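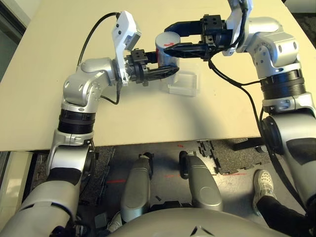 Pirjo Ahonen 님 접수 내용: 뚜껑을 화살표에 맞추어 끝까지 돌렸는데도 용기를 기울이면 이음부로 물이 배어 나옵니다. 같은 묶음에서 꺼낸 다른 용기는 이상이 없었습니다. 사용 설명서에는 화살표를 맞추라고만 되어 있고, 어느 선에 맞추는지는 나와 있지 않습니다. 교환이 필요한지, 잠그는 방법의 문제인지 확인을 부탁드립니다.

문의 제목: Jakbridge 원통형 보관 용기 뚜껑 체결 불량 및 누수
접수 부서: Gremau 고객지원 생활용품 담당
구입처: Van der Linden 온라인 매장
현재 상태: 조치 완료, 설명서 개정 요청은 별도 진행

안녕하십니까. Gremau 고객지원입니다. 제품 사용에 불편을 드려 송구합니다. 접수하신 내용을 검토하였으며, 확인 절차와 그 결과를 본 문의 기록에 순서대로 남기겠습니다. 추가로 확인하신 사항이 있으면 새 문의를 등록하지 마시고 본 기록에 이어서 작성해 주시기 바랍니다.

1차 답변

먼저 용량에 관하여 안내드립니다. Jakbridge 원통형 용기의 표시 용량은 150 ml이며, 테두리까지 가득 채우면 163 ml가 들어갑니다. 표시 용량을 넘겨 채운 상태에서 뚜껑을 닫으면 내용물이 뚜껑 안쪽 홈으로 밀려 올라가고, 이후 용기를 기울일 때 홈에 고인 물이 바깥으로 흘러나올 수 있습니다. 이 경우는 패킹이 정상이어도 누수처럼 보입니다. 시험하실 때에는 반드시 표시 용량까지만 채워 주십시오.

다음으로 화살표에 관한 안내입니다. 용기 상단의 붉은 화살표는 뚜껑을 처음 얹는 위치를 나타냅니다. 잠금이 완료되는 위치를 나타내는 표시가 아닙니다. 뚜껑 가장자리의 짧은 돌기를 화살표에 맞추어 수평으로 얹은 뒤, 시계 방향으로 돌려 걸림이 느껴지는 곳까지 진행하시면 됩니다. 돌기가 다시 화살표 위치로 돌아올 때까지 돌리시면 걸림 턱을 지나쳐 오히려 풀림 상태가 됩니다.

위 내용을 확인하신 뒤 아래 절차에 따라 시험하여 주시고, 결과를 회신하여 주시기 바랍니다.

가. 뚜껑에서 패킹을 분리하여 미지근한 물과 중성 세제로 세척합니다. 날카로운 도구로 패킹을 들어 올리지 마십시오.
나. 패킹과 뚜껑 홈의 물기를 완전히 제거합니다.
다. 패킹의 넓은 면이 뚜껑 쪽을 향하도록 끼우고, 손가락으로 한 바퀴 눌러 들뜬 곳이 없는지 확인합니다.
라. 상온의 물을 표시 용량까지 채우고 뚜껑을 닫습니다.
마. 용기를 투명 사각 받침 용기 안에 옆으로 눕혀 10분간 둡니다.
바. 받침 용기 바닥과 이음부 둘레의 물기를 확인합니다.

옆으로 눕힌 용기가 받침 용기에 들어가지 않을 경우에는 평평한 접시를 대신 사용하셔도 됩니다. 뜨거운 물은 사용하지 마십시오. 용기 내부의 압력이 달라져 시험 결과를 판단할 수 없습니다.

고객 회신

Pirjo Ahonen 님께서 오전에 다음과 같이 회신하셨습니다. 안내받은 순서대로 패킹을 분리해 보니 좁은 면이 뚜껑 쪽으로 끼워져 있었고, 세척 후 반대로 끼워 다시 시험하였으나 이음부 한 곳에 여전히 물방울이 맺혔다고 합니다. 물방울의 위치는 화살표에서 오른쪽으로 조금 떨어진 곳이며, 뚜껑을 여러 차례 다시 닫아도 같은 위치에 생긴다고 하셨습니다. 받침 용기 바닥에 고인 물은 없었다고 덧붙이셨습니다.

2차 답변

상세한 회신에 감사드립니다. 패킹의 방향은 첫 누수의 원인으로 판단되나, 물방울이 항상 같은 위치에 생긴다면 다른 원인이 남아 있다고 보아야 합니다. 확인할 곳은 뚜껑의 홈, 패킹, 용기 테두리입니다. 어느 쪽에 원인이 있는지는 정상 용기와 뚜껑을 서로 바꾸어 끼워 보시면 구분하실 수 있습니다.

정상 용기의 뚜껑을 문제의 용기에 끼웠을 때 물방울이 같은 위치에 생기면 용기 테두리의 문제입니다. 물방울이 사라지고, 문제의 뚜껑을 끼운 정상 용기에서 물방울이 생기면 뚜껑 또는 패킹의 문제입니다. 후자의 경우에는 패킹만 다시 한 번 바꾸어 끼워 주십시오. 두 용기 모두 이상이 없다면 기존 조합에서만 발생하는 유격일 가능성이 있으며, 이때에도 교환 대상에 해당합니다.

교차 시험을 하실 때에는 두 용기의 바닥에 지워지는 펜으로 표시를 해 두시기 바랍니다. 외형이 같아 시험 도중 서로 바뀌는 사례가 종종 접수됩니다. 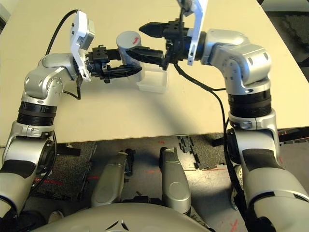
또한 용기를 받침 용기 위에 놓고 뚜껑을 돌리실 때에는 받침 용기가 미끄러지지 않도록 평평하고 마른 면에서 작업하여 주십시오. 뚜껑을 비스듬히 얹은 채 힘을 주면 나사산이 어긋난 상태로 맞물립니다. 손으로는 단단히 잠긴 것처럼 느껴지지만 한쪽 이음부가 벌어져 있는 상태이며, 눈높이에서 옆면을 보시면 뚜껑과 용기 사이의 간격이 고르지 않은 것을 확인하실 수 있습니다. 간격이 고르지 않으면 뚜껑을 반시계 방향으로 조금 돌려 툭 내려앉는 지점을 찾은 뒤 다시 잠가 주십시오.

냉장 보관 여부도 함께 알려 주시기 바랍니다. 4도 이하에서 장시간 보관한 패킹은 일시적으로 굳어 밀착이 늦어질 수 있습니다. 냉장고에서 꺼낸 용기는 상온에 둔 뒤 시험하셔야 정확합니다.

고객 회신

오후에 접수된 회신에 따르면, 정상 용기의 뚜껑을 문제의 용기에 끼웠을 때에는 물방울이 생기지 않았습니다. 문제의 뚜껑은 정상 용기에서도 물이 배어 나왔고, 패킹을 서로 바꾸자 누수 현상도 패킹을 따라 옮겨 갔습니다. 패킹을 밝은 곳에서 살펴보니 바깥쪽에 눌린 자국이 하나 있었다고 합니다. 냉장 보관은 하지 않으셨으며, 구입 후 찬장에만 두셨다고 답하셨습니다. 뚜껑을 얹는 방법은 안내를 읽고 나서야 알았으며, 그 전까지는 돌기를 화살표에 다시 맞추려고 계속 돌렸다고 하셨습니다.

3차 답변 및 조치

교차 시험 결과에 따라 누수의 원인은 패킹의 눌림 변형으로 판정하였습니다. 용기 본체와 뚜껑은 정상이므로 계속 사용하셔도 됩니다. 변형된 패킹은 교체용 패킹으로 무상 발송해 드리며, 기존 패킹은 반송하지 않으셔도 됩니다. 눌린 자국이 보이도록 촬영하신 사진 한 장을 본 기록에 첨부해 주시면 품질 담당 부서에 전달하겠습니다.

변형의 경위는 단정하기 어렵습니다. 패킹이 반대 방향으로 끼워진 상태에서 뚜껑을 과도하게 돌렸을 때 유사한 자국이 생길 수 있으나, 조립 단계에서 반대로 끼워져 출하되었을 가능성도 배제하지 않고 있습니다. 고객님께서는 구입 후 패킹을 분리하신 적이 없다고 하셨으므로 사용상의 과실로 처리하지 않습니다.

교체용 패킹을 받으신 뒤에는 세척 후 완전히 말려 끼우시고, 앞서 안내드린 시험을 한 차례 다시 진행하여 주십시오. 새 패킹은 처음에 다소 뻑뻑하게 느껴질 수 있습니다. 식용유나 윤활제를 바르지 마시고, 필요한 경우 물을 살짝 묻혀 끼우시면 됩니다.

구입처와 관련하여 문의하신 부분에도 답변드립니다. Van der Linden 매장에서 별도의 반품 절차를 시작하셨다면 취소하여 주시기 바랍니다. 동일한 제품에 대하여 반품과 부품 발송이 함께 진행되면 처리가 지연될 수 있습니다. 반품을 원하시는 경우에는 부품 발송을 중지해 드리오니 먼저 말씀해 주십시오.

고객 회신

반품 신청은 하지 않았으며 교체용 패킹을 받겠다고 회신하셨습니다. 이후 패킹을 수령하여 같은 방법으로 시험하였고, 이음부에 물기가 없었다고 확인해 주셨습니다. 아울러 설명서의 화살표 그림에 돌리는 방향과 멈추는 위치를 함께 표시해 달라는 의견을 남기셨습니다.

내부 메모

설명서 개정 요청을 문서 담당에 이관함. 요청 사항은 다음과 같음. 화살표는 얹는 위치임을 명시할 것. 잠금 완료 위치를 그림으로 추가할 것. 패킹의 넓은 면과 좁은 면을 구분한 단면도를 넣을 것. 표시 용량과 가득 채운 용량의 차이를 주의 사항에 기재할 것.

Latent 계열 용기의 패킹은 지름이 비슷하나 두께가 달라 본 제품에 사용할 수 없음. 동일 문의 접수 시 부품 선택 화면에서 제품명을 반드시 확인할 것. 첨부 사진은 품질 담당에 전달하였고, 회신이 오는 대로 본 기록에 추가 예정임.

종결 안내

고객님의 확인에 따라 본 문의를 종결합니다. 동일한 증상이 다시 나타나면 본 기록에 답글을 남겨 주십시오. 문의가 자동으로 재개되며, 이전 시험 결과를 다시 제출하실 필요는 없습니다.

Gremau 고객지원 생활용품 담당 드림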